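Household hints from the Brestimley kitchen table, 3 August 2026

# Can a machine make the coffee yet? (And other chores I'd love to hand over)

My mother's answer to every kitchen question was "ask me after I've had my coffee," and I have grown into the same sort of woman, so it seems right that when readers write in about robots, coffee is where I start. The letters have been piling up since April. Larysa Hrynyshyn wants to know if she should hold off on a new dishwasher until there's a machine that loads it for her. Kimutai Mollel runs a small repair shop in Zarkstead and would like something to sweep up the filings and put the sockets back on their rail. And Neema Nzioka, bless her, simply asked, "When can I stop folding fitted sheets?"

The short version is: keep your broom, Kimutai. The long version is below, with plenty of tips mixed in that you can use this evening with your own two hands.

## What we already hand over without thinking

We're all further along than we give ourselves credit for. The washer fills itself, spins itself and sings a little song when it's done. The rice cooker knows when to stop. My old Avcı bread machine kneads better than I do and never complains about its wrists. All of these work the same way, when you think it over - somebody built a box around one chore, and we do the fetching and carrying on either side of it.

It's the fetching and carrying that is hard to give away. Think of what you do to get one cup of coffee out of a capsule machine. You find a cup. You check it's a clean one (hold it to the light, because coffee leaves a film at the bottom that you'll miss in a dim kitchen). You get it squarely under the spout, you press the right button, you wait, and then you carry a full cup across the room without slopping it on the cat. The box does the middle part and we do all the rest, half asleep, and don't count it as work.

## A few habits that make coffee easier for anyone, with hands or without

I've been reading up on what trips a machine up in a kitchen, and what struck me is how much of it trips up a tired person too, or a child, or somebody with sore fingers. So I've started setting up my coffee corner as though a clumsy but willing helper were coming to stay.

- **Give the machine clear space on its left and right.** Mine used to be jammed between the toaster and the flour, and every morning I came at it sideways. Now there's a good hand's width all around.
- **Use the same cup every time.** A plain straight-sided glass is a fine choice, so long as it's one the maker says is safe for hot drinks. No handle to turn the right way, and you can see how full it is from across the room.
- **Put the cup down in the middle of the grille,** then look from the front *and* from the side. From one direction you can be an inch off and never know it.
- **Fill the reservoir at night.** I do it when I lock the back door, so the two jobs remind me of each other.
- **Keep a shallow tray close by** for the odds and ends - the spoon, the used capsule, the cup waiting its turn. A rimmed one holds drips, and you can tip the lot into the sink in one go.
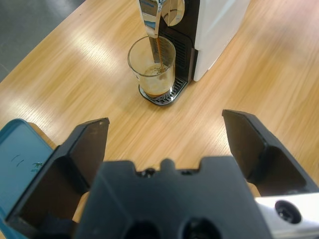
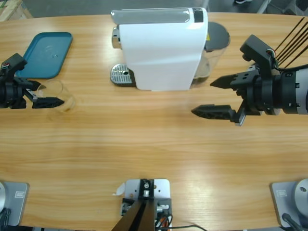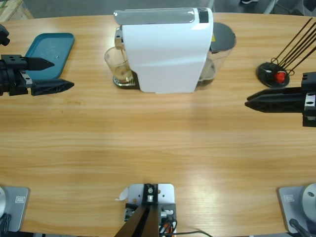 *Coffee duty on a wooden table. In the first picture it's pouring; in the second the glass is standing on the table, and in the third it's on the grille with a little coffee at the bottom.*

A clear glass is the part I'd pay attention to. To you and me it's a perfectly ordinary thing to pick up, but glass is a rotten thing to look for if you're a machine going by a camera, and on a pale table it all but disappears. (I've lost my own reading glasses on a pale table, so I sympathize.) If you ever do end up with a helper of that kind, or you have a relative whose sight isn't what it was, a colored cup on a plain surface is a kindness.

The other thing is the grip. Squeeze too lightly and the glass slips, squeeze too hard and you're sweeping. We learn that as toddlers by breaking a great many things, and our fingertips go on telling us about it for the rest of our lives. Two stiff fingers have a lot less to go on. Qiuyue Li, who taught shop class with me for years and still fixes my drawers, put it this way when I rang her up: "It's like doing the dishes in oven mitts, and somebody else has their arms in the mitts." I have tried the dishes in oven mitts since. Do not use your good bowls.

## So which chores are close, and which aren't?

I'll give you my own opinion, for what a kitchen columnist's opinion is worth, and you can write in and scold me.

**Pressing a button and waiting.** Close. If the cup is in its place and the machine is in its place, this is a chore I'd believe in. The trouble comes when your nephew moves the coffee maker to plug in his phone.

**Wiping a flat, clear counter.** Fairly close, I'd say, if the counter really is clear. Mine has mail on it, and a plant, and the mail has to be kept out of the wet.

**Loading the dishwasher.** Further off than Larysa would like. Plates by themselves, perhaps, but think of a real sinkful, with a fork inside a mug inside a saucepan and something stuck on the lot. Larysa, buy the dishwasher! While you're waiting for the rest, rinse as you go and stand the plates on edge in the order they'll go in, big ones first. It saves you handling everything twice.

**Sweeping and sorting in the shop.** A floor vacuum will do the open middle of the room, but I wouldn't let one near metal filings unless the maker says it can take them. For small sockets and bits, what helps now is what will help later: one spot for each thing, with its outline painted on the board behind it. Kimutai, a dab of nail polish on the sizes you use most will spare you a deal of squinting, too.

**Folding fitted sheets.** Oh, Neema. Cloth is the worst of the lot. It never lies the same way twice, and the corners hide. Here's my way, which isn't pretty but does go in the closet: put a hand inside each of two corners, tuck one into the other, do the same with the remaining pair, lay it flat on the bed and fold the ruffled edges in until you have something like a rectangle. Then put it inside its own pillowcase so no one ever has to see it.

## Cleaning up after the coffee

Whoever makes the coffee, there's the mess to deal with, and this is the part I get the most letters about when it isn't robots.

The drip tray wants emptying more often than you think. Lift out the grille, rinse both pieces in warm soapy water, and go along the slats with an old toothbrush. Let them dry standing up, or you'll trap a puddle underneath and it'll smell like a wet dog by the end of the week. Wipe the spout with a damp cloth once the machine has cooled, before the splashes set hard.

For that brown film in the bottom of a glass, I use a spoonful of baking soda with just enough water to make a paste, leave it while I do something else, and rub it round with a soft cloth. Steel wool will scratch, so leave it in the drawer.

Descaling depends on your water. Ours in Brestimley is hard enough to chew. Follow the booklet for your own machine and use whatever it tells you to use, and please don't go pouring vinegar in on my say-so; some makers allow it and some are very firm that you mustn't. Run two tanks of plain water through afterward if you can still smell the stuff.

If you get a splash on a wooden table, blot it right away, wipe with a barely damp cloth, and dry it with the grain. For an old ring I have had good luck with a little Punell paste wax on a soft rag - try it on the underside first, where it won't matter if it goes wrong.

## Write to me

Mwajuma Bakilana has already sent in a splendid page on teaching her grandsons to wipe down a stove, with drawings, and I'll be running it next time along with her trick for burnt milk. If you have a chore you'd give up tomorrow, tell me which one, and how you do it now. Kimutai, I want to see that socket rail when it's painted.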